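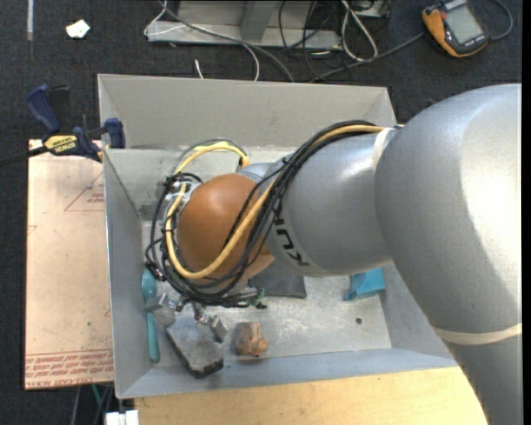

KUKA robot arm over an open metal bin

Peat bath

A peat bath is a warm bath in a thick mixture of ground peat and water. It is used in spas and some rehabilitation clinics, mainly to warm the body and ease stiff muscles and joints. The bather lies in the mixture up to the chest or shoulders, then rinses off and rests under a blanket.

Properties

Peat is made of partly decayed plants that have built up in waterlogged ground. When it is ground fine and mixed with water it becomes a dense paste that gives off heat slowly. A bather can usually tolerate a peat bath at a higher temperature than a plain water bath, as heat moves through the paste mostly by conduction and there is little stirring against the skin. The mixture also holds up much of the body's weight.

Peat contains humic acids, which give it its dark color. Spas often credit these with effects on the skin, but the evidence is limited.

Procedure

A session normally lasts up to 20 minutes. The heart and upper chest are often left uncovered to reduce strain. Afterward the bather showers – the paste can be slow to come off – and lies down while sweating continues. Partial baths for the arms or feet and hot peat packs for the back are common alternatives.

Used peat is not passed on to another guest. Some spas return it to the bog, where it is left for several years, and others compost it.

Use in Parnard

The hill town of Parnard, at an elevation of 1081 meters, has offered peat baths for several generations. Its peat came from the Kevutau bog until digging there was stopped in 2000, and it is now brought in from outside the district. The Nartey bathhouse has five peat tubs and closes each February for cleaning.

Safety

The main risks are overheating, dehydration and fainting on standing up. Peat baths are generally not advised for people with heart failure, uncontrolled high blood pressure, fever, open wounds or recent blood clots. Pregnant women should ask a doctor first. Tubs and floors become slippery, and many spas keep an attendant within call.

See also

Mud bath
Hydrotherapy
Balneotherapy

Categories: Bathing | Spa treatments | Peat

Page last edited 29 April 2026 – Text may be reused with credit – Back to top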